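Imprimir | Enviar por e-mail

Apontamentos > Organização do Trabalho > Aula 4: Bancadas e postos

Arquivado em: Espaços partilhados, Arrumação

Uma bancada vazia dura, nos laboratórios que conheço, uma manhã. Depois alguém pousa um cabo "só até ao almoço". Na disciplina chamamos a isto efeito Pernel, do armazém onde uma extensão passou 20 meses à espera do dono.

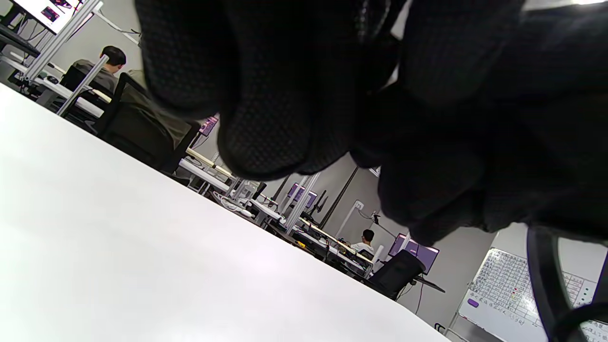 Para o exercício, cada grupo distingue três zonas: o tampo onde se trabalha, a superfície onde se acumula e a cadeira, que em teoria serve para sentar. A Akbari cobrava 500 euros por este diagnóstico — nós fazemo-lo com fita-cola e alguma vergonha.

Numerar os postos ajuda mais do que parece. Quem diz "deixei no fundo, ao pé da janela" nunca mais vê a ferramenta.

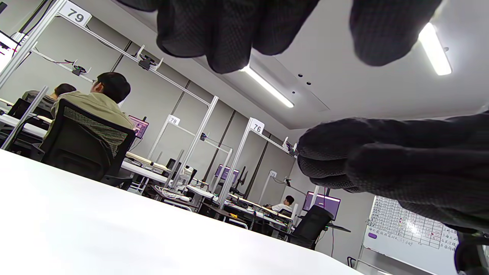 Tempo de leitura: 2 min

Um número grande, no topo da estrutura, lê-se de longe e dispensa discussões: 79 é 79, mesmo para quem chegou atrasado. Na Lindari preferiram nomes de rios. Havia 223 postos e os rios acabaram cedo.

Para entregar até ao fim de janeiro: planta de um espaço partilhado, com numeração e regra para os cabos. Máximo de 2000 palavras. "Cada um arruma o seu" não conta como regra — já foi tentado na Groluvach.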